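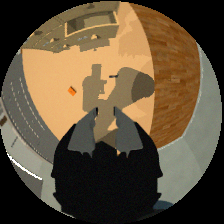
Skanov Opens Shared Kitchen Course for New Food Sellers

Last updated: June, 2:00 p.m.

The cooking school Skanov is pleased to announce a new evening course for people who want to sell home-made food. The course is called Lisex and it runs for 14 weeks. It is open to 50 students, and no earlier business experience is required.

Students will learn how to plan a small menu, calculate the price of one portion, keep food safe during transport and write correct labels. Each student will also receive two private meetings with a teacher.

"Many people cook very well, but they are afraid of the paperwork," said Mahnaz Karimi, director of Skanov. "We wish to go through the forms together with them, page by page."

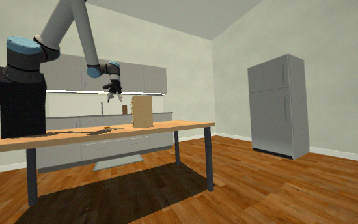

Packing is the subject of the second part of the course, which will be taught by Shinji Aoki. He asks students to prepare their orders in the same sequence every time and to check each label before closing the package. A long wooden table with a cardboard box on it is enough for this work, and students may practice the same method at home. The costs of packing materials will be discussed in a separate lesson by Leidy Marulanda. 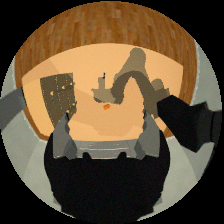 How to Apply

Applications are accepted until the end of June. The form can be collected at the Skanov reception on Stefanou Street, where Yesenia Nina will answer questions about fees and payment in parts. Applicants should bring one recipe, with all ingredients written by weight. Places are given in the order in which the complete forms arrive.

Press contact: Veronika Grabner, Skanov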